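We use cookies to remember your preferences and to count visits. Accept all | Manage settings

Plurine reading room: progress report to the Cala small grants panel, February

Prepared by Thư Nông

You gave us £2000 to turn the back office into somewhere a person might want to read. I am pleased to report that it now contains a table.

1. The table

The old one went in the first week, along with the folded beer mat that had been holding it up. Its replacement has a pale wooden top with a wavy brown grain, and cost £400 delivered. Khôi Đồng spent a morning defending it from mugs. He has since written a policy on coasters, which I can forward if the panel is short of reading.

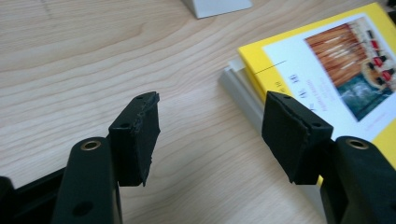 2. The books

Chathurika Mridha's list of everything we own stands at 966 titles, a good many of them about gardening and two of them the same guide to Clindesport. The yellow one on the table was still waiting to be shelved. We have argued at length over whether to sort by subject or by author, and Tùng Ninh's proposal to sort by colour was minuted without comment.

3. Paper and labels

Spine labels are being cut by hand, as the quote from Vương for printed ones would have swallowed most of what was left. The pale stack on the left of the table is as tidy as our stationery has ever been. Kha Lưu has asked that it stay that way until Tuesday.
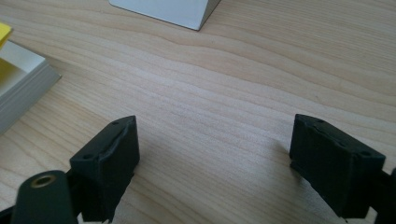
4. Still to do

Shelving for the far wall, a lamp that doesn't hum, and a decision on the duplicate guide. We are within budget and expect to open a fortnight late. Receipts follow by post.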